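We use cookies to remember your settings. Accept | Manage

Door and Cabinet Tips for a Home Robot Build

By Szabolcs Pintér

I have read plenty of claims that a two-armed robot will soon be opening every door in the house. My own build, worked out in simulation first, has made me doubt most of them. A few tips if you insist on trying.

1. Check the wrist view before you trust it. A wrist camera gives you a lot of wall and very little warning — I lost 23 runs before I looked at what mine could see. 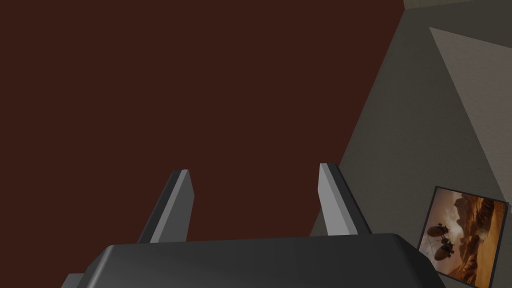
Wrist view with the fingers open and a picture on the gray wall.

2. Start with lever handles. Round knobs can wait. Grip the lever with one arm and keep the other up and clear of the door's edge. The Bronex planner offers to use both arms at once, and I have yet to see a good reason to let it.
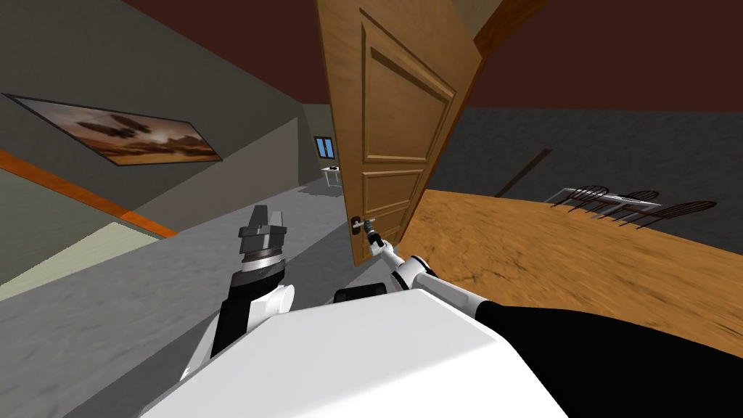 3. Treat cabinets as a separate job. Settings that suit a room door are poor ones for a paneled cupboard. Come in slowly with the fingers spread, and leave more room under the door than the Wosis guide suggests. I added 8 millimeters and would add more.

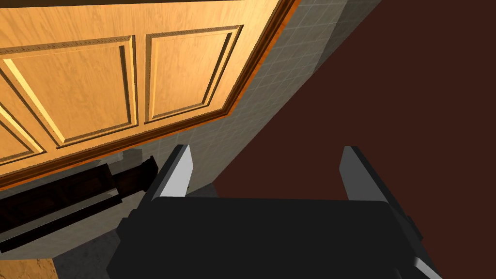
4. Don't buy hardware yet. The Metwally arms cost 1389 dollars apiece, and a simulated hinge never sticks or sags. Mine at home do both. Measure the pull on your real doors with a cheap luggage scale and put those numbers in.

Related
Quieting a Squeaky Hinge
Trudstead Shared Workshop: Bench Rules
51 Uses for Scrap Dowel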